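Practising a simple interrupted stitch at home

You don't need a skills lab to keep your hand in. Set aside 15 minutes in the evening, clear a table and work under one good lamp. Fix the practice material down before you start - if it slides, you will learn bad habits with your free hand.

Mark nothing out at first. Enter 5 mm from the edge with the needle upright, turn your wrist and come out the same distance on the other side. Pull through until you have a short tail. 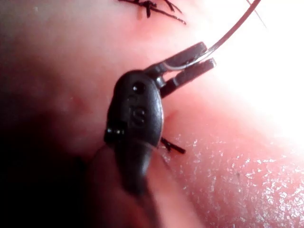
Tie the first throw flat and lay it down gently. The second goes the opposite way, or the knot will slip. Move each knot to one side of the line so that it doesn't sit on the join.

A shallow cut is the best one to begin on. Deep ones want two layers, and that can wait until February if you have only just started.
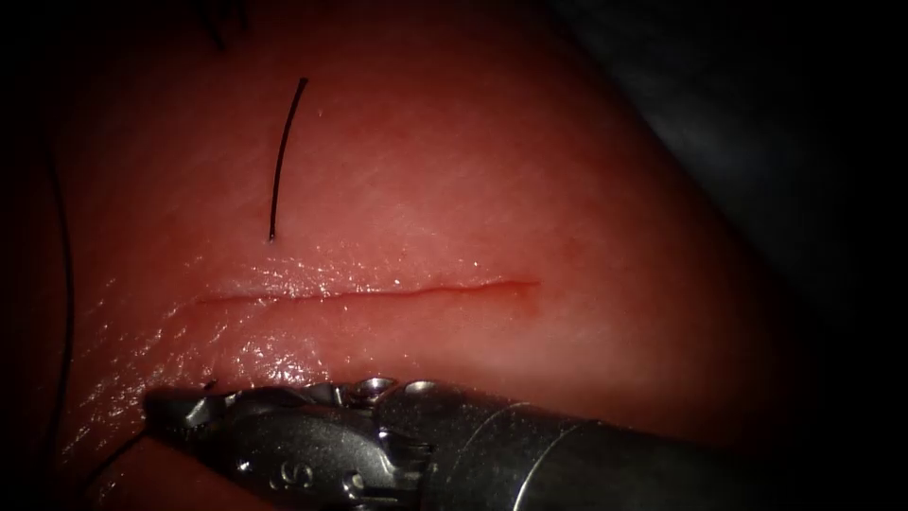
A long, narrow incision with slightly raised edges.

Start in the middle and halve the gap each time. Nandini Chacko, who taught me, made us do 6 stitches, take them all out and do them again. I still do it that way.

Keep the loose end of the thread away from where you are working. If it curls, run it once between finger and thumb. 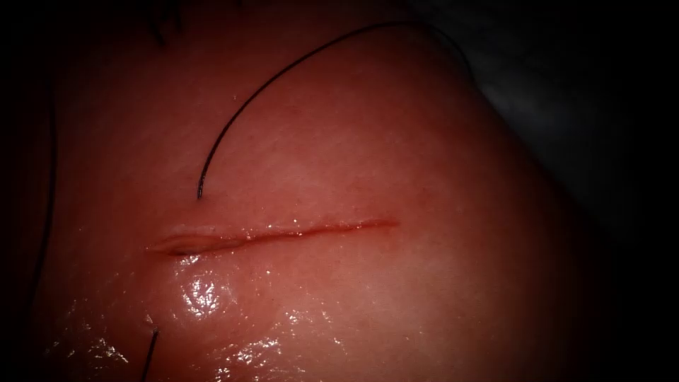
Black suture thread lying in a curve above the cut.

Snip the ends short, but leave enough to grip. Put the needle in a sharps tub before you tidy anything else.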